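Cleaning Up a Shared Drive Without Losing Anything

Posted February 2, 2022

Quick one today. We moved offices in October and the shared drive came with us, mess and all. Took me 3 evenings to sort. Could have been one if I'd done it in this order.

Works for any shared folder – office, club, family. Doesn't matter who hosts it.

What you need

A spare drive or somewhere else to put a full copy
A plain text file for notes
Edit rights on the whole thing, not just your own corner (ask first, saves a lot of back and forth)

Step 1. Copy everything

Whole drive. Don't pick and choose. Let it run overnight if it's big. Open a few files from the copy in the morning to make sure they open. Label it with the date and leave it alone.

Step 2. Tell people

Short message. "I'm tidying the drive this week, please don't move things, save new stuff in the folder called INBOX." Make the INBOX folder before you send it. I didn't. Got 11 replies.

Step 3. Sort by size, biggest first

Old videos, zip files, three copies of the same slide deck. Ours had 50 gigs of exports from the Montoya job, finished ages ago. Moved to the archive in one go. Most of your space comes back right here so do it before anything fiddly.

Step 4. Pick your top folders

Five max. Ours:

Clients
Money
Staff
Templates
Archive

Everything goes under one of those. If something doesn't fit, put it in Archive and see if anyone asks. No folder called Misc. No folder called New. We had a "New" inside a "New (2)".

Step 5. Move, don't delete

Drag the old folders into the new ones whole. Don't clean inside them yet. Write each move in your notes file, old place then new place. Boring but you'll want it when someone cant find the Gimthorpe invoices at 5 on a Friday.

Watch for links. Spreadsheets that pull from other spreadsheets break when you move one and not the other. Move them together, open both, check the numbers.

Step 6. Rename as you go

Client, then what it is, then year. Like this:

Odum floor plan 2021
Studance contract 2020

Same order every time. No "final". No "final FINAL". Put v1, v2 if you have to.

Pictures are the worst for this. Ours were all a string of numbers, so you have to open every one to see what teh thing is. Two or three plain words is plenty. I called this one "gripper open" and moved on. 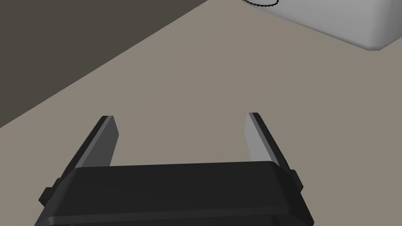 Step 7. Lock the top level

Set it so people can add files inside the folders but can't make new ones at the top. Every service puts this setting somewhere different – look under sharing or permissions. Test it from a normal account, not the admin one.

Step 8. Empty the INBOX

Once a week, put it on the calendar. Takes a few minutes if you keep up. If you skip a month it's a whole afternoon, ask me how I know.

Keep the full copy from step 1 for a good while. I've gone back to mine twice already, both times for a tax form.

Next post is duplicate photos, when I get to it.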